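# Chapter 6: Showing a Cruise Collection
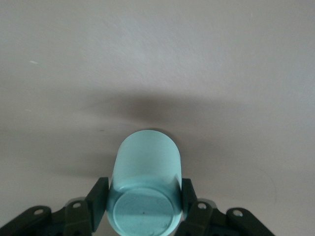 What is a cruise collection? It is a line of clothing that a fashion house delivers to stores between its fall and spring seasons, and it usually stays on the selling floor longer than either one.

The name comes from its first customers, wealthy travelers who left cold cities in winter and needed light clothes for the trip. Few buyers today board a ship with the clothes they pick. The name has stayed, though some houses prefer "resort" and use the two words for the same thing.

This chapter follows one house, Fagerlund, through a single cruise season. Its design director, Hjørdis Isaksson, moved the show out of the company's home city and into a disused ferry terminal at Wulness. The choice affected almost every later decision. The terminal had a long concrete floor and poor light after 4 p.m., so the show was set for early afternoon. Fabrics were checked in daylight before they were cut. Heels were lowered on 11 looks - the floor sloped toward the water.

Cost is the second subject of the chapter. The show seated 155 guests, and most of them had to be flown in and housed. Fagerlund paid for this from its advertising budget, a common practice that makes the real price of a collection hard to read from the accounts. Section 6.3 explains how to separate the two.

The last part deals with orders. The Podlow stores took 1,837 pieces, mainly knitwear and flat-front trousers. Zutero, a smaller buyer, asked for changes to 2 of the coats and received them in March. Neither buyer ordered the gown that closed the show.

Before reading on, review the terms "sell-through" and "delivery window" from Chapter 5. Both are used in Section 6.1 without further definition.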